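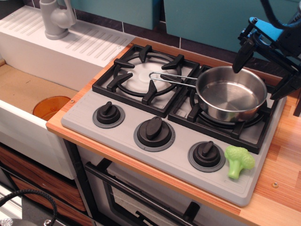
## Broccoli in the pan: how our club sets up its first pick-and-place task

I help run the Thursday robotics club at Belkadi, and every year we get the same email from other clubs: what do you give beginners after they've learned to jog the arm around? My answer is a play kitchen. One arm, one pan, one green vegetable. Move the broccoli from the stovetop into the pan. It sounds tiny, and it'll keep a group of four busy for most of a month (ask me how I know).

This page is the write-up I hand to new groups, tidied up a bit. It assumes your arm already moves and your gripper opens and closes on command. If you're not there yet, do the Nondix warm-up sheet first and come back.

### What you'll need

- An arm with a two-finger gripper, calibrated this week and not last semester
- A play kitchen, or any countertop with a few fixed landmarks on it
- A light pan and one soft or plastic vegetable
- Masking tape and a pencil
- A notebook. Paper! We log in Jisoder as well, but the scribbles are what save you later

### Step 1: Fix everything that isn't supposed to move

Push the kitchen up against its stops and tape the feet. Then set the pan on the right burner with the handle pointing left, across the other burner. We picked that direction on purpose: the handle ends up on the far side from the arm, so the fingers never have to reach past it.

Jog the arm slowly over the whole work area with nothing in the gripper. You're looking for two problems. One is the cable snagging on the cabinets, and the other is a finger clipping the pan rim on the way in. If either happens, move the base or change the approach angle now. Don't tell yourself you'll handle it in code. We have told ourselves that, and we lost three meetings to it.

### Step 2: Pick a home for the broccoli

Ours starts at the front right of the stove, next to the last knob. It's an easy spot to describe to somebody else, and that matters more than you'd think when half the group is at the keyboard and the other half is resetting the toy. "Right of the right knob, stem toward the front" is a sentence anybody can follow.

Make a light pencil mark on a bit of tape if your group is fussy. Mine is very fussy.

### Step 3: Teach four poses

Keep it to four. People always want nine.

1. **Ready** – gripper open, well above the pan, nothing nearby to hit
2. **Grab** – fingers on either side of the broccoli head, low enough to get a real hold
3. **Over pan** – above the middle of the pan, high enough that the toy clears the rim
4. **Drop** – same spot, lower, with the fingers just inside

Save each one with a name a stranger would understand. "pose2_final_NEW" is banned in our club and I will rename it while you're at lunch.

Run through them in order at the slowest speed you have, with a hand on the stop button. Then do it again without closing the gripper. Then, finally, with the broccoli.

### Step 4: Get the grab right before anything else

Nearly every failed run I've watched started with a bad grab. The arm looks fine, the drop looks fine, and the toy slid out halfway because one finger was on the stem. So spend a whole meeting on this one pose if you have to.
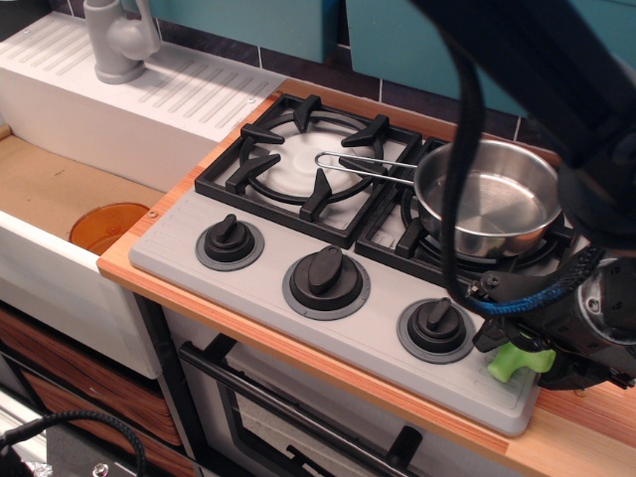
What works for us is to come straight down for the last bit of travel. Diagonal approaches look cooler, I agree, but they nudge the toy before the fingers close and then you're chasing it along the counter. Set a point directly above the grab pose, go there first, then descend.

Closing force is the other half. Start low and creep up until the broccoli stays put when you lift. Our gripper controller takes a number from 0 to 1000, and one group went right to the top on day one. Please don't. We ended up at 800 for the hard plastic toys and quite a lot less for the squashy ones. Your gripper will want its own number, so write it down with the name of the toy next to it.

If the grab is still flaky, check these before you touch the code:

- Did somebody bump the kitchen? (Usually yes)
- Is the toy turned the way it was when you taught the pose?
- Are the fingertips dusty? A wipe with a damp cloth does wonders
- Is a finger screw coming loose?

### Step 5: Lower it, then let go

First-timers like to release from way up high, and the toy bounces off the rim and goes under the table. Lower it until it's down in the pan, pause for a beat, and only then open the fingers. That pause is important. Without it the arm is sometimes still settling when the gripper opens, and you get a little sideways fling that is very funny and doesn't count.

Open the fingers only as wide as you need. A fully open gripper inside a small pan will push on the sides and drag the whole pan across the burner when you lift out. We had a group blame the camera for a "drifting pan" for two meetings!

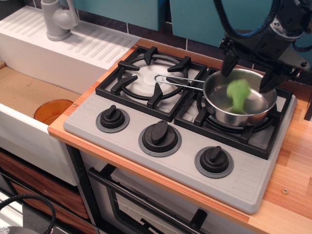

*Broccoli down in the saucepan, between the fingers.*

### Step 6: Now do it 30 times

One good run means you're allowed to start testing. For us a finished task is 30 runs with the same code and the same start position, all of them logged, including the ugly ones. Somebody resets the toy, somebody starts the run, somebody writes. Swap jobs every ten so no one falls asleep.

We use three marks in the notebook:

- **Y** – toy in the pan, pan still on the burner
- **N** – anything else
- **H** – a human touched something mid-run, so it gets thrown out and repeated

Be strict about H. If you straightened the pan with one finger because it was "basically fine," that's an H. I've had some heated conversations about this.

Next to each N, write a couple of words about what went wrong: "slipped on lift," "hit rim," "pan moved." After a full set you'll see the same words over and over, and there's your to-do list for the next meeting.

### Step 7: Make it harder, one thing at a time

Once you have a set you're happy with, change exactly one thing and run another set. Some that have gone well for us:

- Turn the broccoli a quarter turn
- Start it in the sink (deeper than it looks, so watch your wrist angle)
- Move the pan to the left burner and figure out where the handle goes
- Take the broccoli back out of the pan and return it home

That last one is my favorite. The fingers have to go down inside the pan and find the toy wherever it happened to land, and all those lovely fixed poses stop being enough. It's usually where a group starts asking about vision, and that's when I point them to the Plumia notes on the shared drive.

### A few odds and ends

Tie your cable up before every session, even if it was fine last time. Keep sleeves and hair out of reach of the arm. Turn the speed back down whenever a new person takes the controls, no matter what they say they've done at home.

And label your toys. We own several green vegetables now, they're all slightly different sizes, and a group once swapped theirs by accident and spent an evening debugging perfectly good code.

If your club tries this, send me your set of 30, N's and all. I collect them in the back of our notebook, and the new groups love reading them before their first run in June.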